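Guía de puesta en marcha de la pinza de mano Clumo
Club de Robótica Braltar
Revisión del 6 de julio de 2018

4. Preparación del puesto y grabación de demostraciones

Esta sección da por hecho que la pinza ya está montada (sección 2) y que el programa Breluvis reconoce la cámara (sección 3). Si falta alguno de los dos pasos, vuelva atrás antes de seguir.

4.1 Material necesario

Pinza Clumo con los dos dedos y sus almohadillas estriadas.
Portátil con Breluvis instalado.
Objeto ligero y rígido, de pie y con tapón cerrado. Para la primera práctica sirve cualquier bote de plástico.
Hoja de registro del grupo.

4.2 Comprobación de los dedos

1. Apoye la pinza en la mesa con los dedos hacia arriba.
2. Revise los tornillos de cada dedo. Si alguno gira con la mano, apriételo con la llave corta del maletín Nakamura.
3. Abra y cierre el gatillo cinco veces. Los dos dedos deben moverse a la vez y tocarse en el centro.
4. Pase un paño seco por las almohadillas. No use alcohol.

PRECAUCIÓN: No meta los dedos de la mano entre las almohadillas mientras otra persona sujeta el gatillo.

Nota: el juego de dedos de repuesto lleva las almohadillas negras del curso pasado. Son más cortas y no deben mezclarse con las de color magenta en una misma pinza.

4.3 Preparación de la mesa

1. Elija una mesa de uso normal. No hace falta vaciarla: el conjunto de datos del club incluye estanterías, cables, tazas y papeles.
2. Deje libre un espacio de 25 cm a cada lado del objeto.
3. Retire los vasos abiertos de la zona por la que va a pasar la pinza.
4. Apunte en la hoja de registro el número de mesa y el nombre del objeto.

Nota: si cambia la luz de la sala a mitad de una serie, cierre la serie y empiece otra.

4.4 Grabación

1. Inicie Breluvis y abra una serie nueva. La primera del curso de agosto es la 747.
2. Sujete la pinza por el mango, con la cámara hacia delante.
3. Pulse Grabar y espere a que el piloto quede fijo.
4. Acerque la pinza al objeto despacio, con los dedos abiertos y la muñeca recta.
5. Centre el objeto entre las almohadillas antes de cerrar. Los dos dedos deben verse durante toda la toma.

El bote de tapón verde desde tres posiciones de la pinza:
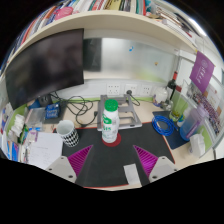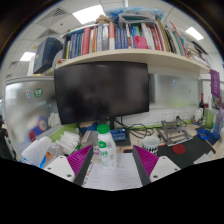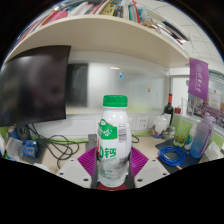 6. Cierre el gatillo hasta notar resistencia y no apriete más.
7. Levante el objeto, manténgalo en el aire y vuelva a dejarlo en la mesa.
8. Abra los dedos, retire la pinza y pulse Detener.

PRECAUCIÓN: Si el objeto se resbala, no intente atraparlo con la pinza. Detenga la toma y márquela como fallida. Las tomas fallidas también se guardan.

4.5 Revisión de la serie

1. Reproduzca cada toma a velocidad normal.
2. Descarte las que tengan la cámara tapada o los dedos fuera de la imagen.
3. Copie la serie en la carpeta compartida del grupo. El disco avisa al llegar al 94 % de ocupación; en ese caso, borre antes las copias locales ya subidas.
4. Cierre Breluvis, desconecte la pinza y guárdela con los dedos cerrados.

El etiquetado de las tomas se explica en la sección 5.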